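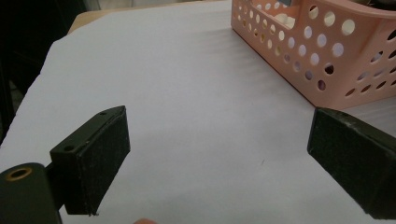
Local life > Sollham > Work > Interviews

The odd sock department

The woman who runs Saha would like it understood that she does not lose socks. "People arrive with that look," she says, putting the kettle on. "As if I've got a drawer of theirs at the back. They come to me odd. They were odd when you put them in the bag."

Saha is a laundry folding and sorting service on the road out of Sollham, past the tile shop. You do your own washing and drying, or you claim to, and then you bring the lot in a bag and somebody else deals with the part you can't face. It has 165 households on its books, mine among them, and I should declare that before going any further. I should also declare that I arrived with a bag.

She took it off me without comment and put it by the door with the others, and I spent the next hour trying not to look at it.

We talked at the sorting table. It's a light wooden one with a big pale sheet spread over it that leaves only a strip of wood at the edges. I assumed the sheet was to keep the clothes clean. She gave me the sort of patience usually kept for small children and bank managers.

"It's so you can see. You try looking for a navy sock on dark wood at four in the afternoon in winter. On a pale sheet a black sock has nowhere to hide. White ones, all right, white ones can be a bit sneaky, but you get your eye in."

Before this she worked in the office at a firm called Grusus, which supplied fittings for other people's fittings, and where she was in charge of the filing. She says the jobs are closer than I might think. "You've got a heap, and everything in it belongs with something else, and the person who made the heap has gone home."

Did she enjoy the filing? "I liked the drawers."

The idea for Saha came one September, when her sister's family went back to school and work all at once and the washing stayed where it was, on a chair. She offered to fold it. Then a neighbour asked. Then the neighbour's mother asked, and brought cake, and there was no way back after that. She charges £3 a bag whatever the size of the bag, a policy she now regards as the mistake of her career. "I've had a duvet cover come in with the shopping, the swimming things and a week of school uniform stuffed inside it. Knotted at the top. One bag, he said. And it was, wasn't it."

I asked about the basket. It's a pink plastic thing with holes all over its sides and a grey handle at either end, and she moved it twice while we were speaking so that it sat in the middle of the sheet. She is particular about where it goes. She is particular about most things, in a relaxed way that takes some time to notice.

"Everything small goes in there first. Socks, hankies, the little bits. If you start with the shirts you'll be finding socks in the sleeves all afternoon and you'll have to start again. So small things in the basket, then the big things get folded, then you come back to the basket when you're calm." 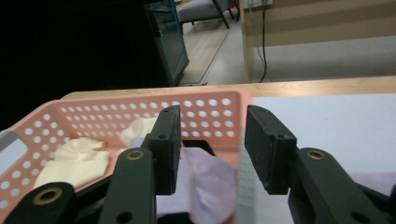
Being calm matters, in her view, more than being quick. She has had helpers who could fold a shirt before you'd finished unbuttoning it and who went to pieces over a heap of socks. They would pick one up, hunt for its partner, fail to find it, put it down again and pick up another, and by teatime the heap was just the same but in a different order. Her own method is to lay each one flat on the sheet, toe pointing away from her, and leave it there. She doesn't look for the match. "You wait for it to come out of the basket. It'll come out. It's only a basket, it's not the sea."

Then she spoiled this by admitting that sometimes it doesn't come out.

I have pairs I've given up on, and I said so. Creams are my particular trouble. I own several that were bought as white and have since gone their own way, and no two have gone quite the same distance. She nodded like a doctor.

"Everybody's creams are like that. You wash one of them with a towel and the other one misses that wash because it's under the bed, and there you are, they're strangers. I pair them anyway. I hold them up together and if I can stand to look at them they go home as a pair. Black's the same. There's a brown black and a blue black and a black that's really grey, and you only find out on the bus."

And the pale purple ones? She laughed at that for longer than I'd expected. Lavender, she says, is the colour people deny. Somebody's grey has been through with somebody's red, and rather a nice soft purple comes out, and the owner rings up to say it isn't theirs. She has stopped arguing. "I tell them it suits them."

We had come by now to the matter of rolling versus folding, and I'm afraid I brought it up. I was raised to roll socks into a ball, one cuff turned over the other. She was raised to do that too and has left the faith.

"You're stretching one of them every single time. Same one, usually, if you're right-handed. Then you wonder why it's round your ankle. Lay one on top of the other, fold it over, done. It takes up less drawer as well."

I said that mine would come apart in the drawer. She said that was between me and the drawer.
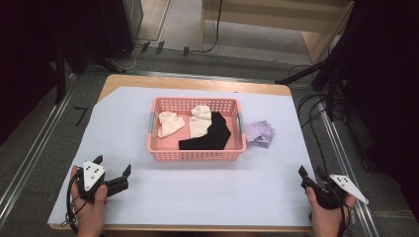
The ones left over

What happens to the widows is something customers ask about a good deal, generally in a lowered voice. Each household has a paper envelope with its name on, and the odd ones go in it, and the envelope goes home with the bag. It comes back the following week with the same socks in it and often one more. There are families who have been sending the same envelope to and fro since she opened. She suspects one of them has never looked inside.

The record belongs to a couple out by Drullura, the garden centre, who brought in a pillowcase they'd been filling since they were married. She asked them to guess how many pairs it held. He said 100. It took her most of a wet weekend, with everything laid out toe to toe until she ran out of sheet and had to carry on along the ironing board, and he was nowhere near. She wouldn't give me the real number, on grounds of client confidence, but she did close her eyes briefly.

Had she been tempted to throw any away?

"They're not mine to throw. I'll say, shall I keep this as a duster? And they say, oh no, the other one might turn up. Well, it might."

She doesn't do her own, by the way. She wears one kind of sock, all bought at the same shop, all the same grey, and tips them into a drawer straight from the line. I thought this was cheating and told her. She said it was experience, and that I could do it too for the price of a few lunches, and then she would lose a customer, so perhaps I'd forget she mentioned it.

My bag was ready the next morning. The envelope was pinned to the front, a bit fatter than last time, and she had written on it in pencil: "Look under the bed."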